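Trelier Two-Finger Gripper Kit
Sold by Nuvlow
Price: 2,693 (arm and bench not included)
Availability: in stock, 14 working days

Overview

The Trelier is a two-finger gripper with a wrist camera, meant for people who want to find out how much of the washing-up a machine can be trusted with. The short answer, as of this page, is some of it, slowly, and with you in the room.

We sell it mainly to college workshops, small labs and the odd café owner with a spare corner and a forgiving landlord. If you are hoping to cancel the dishwasher, please read on before ordering.

What it does well

Plastic bowls, beakers and tubs with a decent rim. One finger goes inside, one goes outside, and the bowl is lifted and tilted for tipping out, rinsing or racking. Give it the same bowl in the same place and it will do this until you are tired of watching, which in Naledi Ndlovu's case was September.

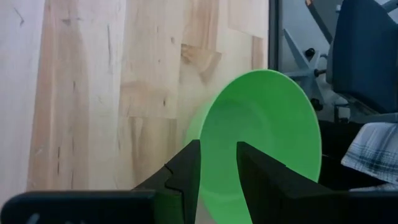

What it does less well

Stacks. Two nested bowls are one bowl as far as the Trelier is concerned, and it will carry both to the rack with great confidence. Wine glasses are at your own risk and we don't replace them. Cutlery in a heap is beyond it.

Tea towels deserve a line of their own. It can pick one up. It can put one down. Folding is listed in the software menu under "Experimental", where it has been since we began stocking the thing.

How fast is it?

Ronaldo Abella ran our shop trial of 200 bowl pick-ups and had time to do the quarterly stock check while it was going. A person with a sponge is quicker. A teenager with a sponge is a closer contest.

In the box

Gripper body with 2 fingers fitted
Wrist camera and cable
Spare finger pads
Tejada mounting plate
Hex keys
Printed set-up guide (the chapter on soft fabrics is short)

Before you buy

Check that your arm takes the Tejada plate. The older Trotidis plate has a different bolt pattern and cannot be persuaded, although several customers have tried.

The gripper is not waterproof. It can handle washed crockery, but keep it out of the sink.

Customer comments

"Good grip, patient, no conversation. It moved our mixing bowls from one side of the bench to the other all afternoon and I moved them back." Lizelle Ntuli

"Does what the page says. I had hoped the page was being modest." Nokuthula Kruger

Returns

Unused kits may be returned in their original packaging. Used kits can be returned if faulty. Failure to fold a towel does not count as a fault.

Questions about fitting go to Ntombi Masilela on the parts desk.

Page last updated 7 Dec 2022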